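The Ferry to Pluncombe

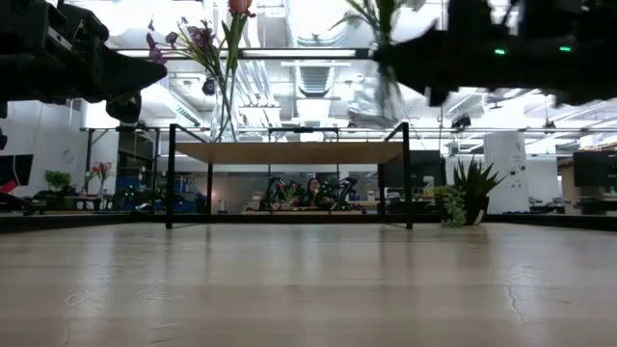 Afridi

The last boat to Pluncombe left at ten past six, and she was on it with one suitcase and a bunch of flowers wrapped in newspaper. The man at the ticket window had told her 18 minutes. In February, with the wind coming up the channel, it took longer.

She had grown up in Prillport, on the other side, and as a child she had looked at the Pluncombe lights every night and never once gone over. Her mother said there was nothing there. Her father had worked there for two winters and said the same, though he kept a key from it in his sock drawer, on a loop of green string.

Now the key was in her coat pocket. The lawyer's letter gave an address – 81 Chapel Row – and said the rent had been paid every year by check. The last one was for 288 dollars. It didn't say what was behind the door.

Three other people got off the boat. They walked up the hill without talking, and she followed them until the street signs started to make sense.

The house was narrow and the lock was stiff. Inside, she found a switch and it worked. There was a table, one chair and a shelf of paperback westerns with his name inside the covers. On the wall by the window he had marked the dates when the herring boats came in, in the same square pencil he used for grocery lists.

She sat in the chair with her coat on. From there you could see straight across the water to Prillport, and if you knew where to look you could pick out the street, and the yellow lamp her mother still left on in the kitchen.

After a while she got up and looked under the sink for something to put the flowers in.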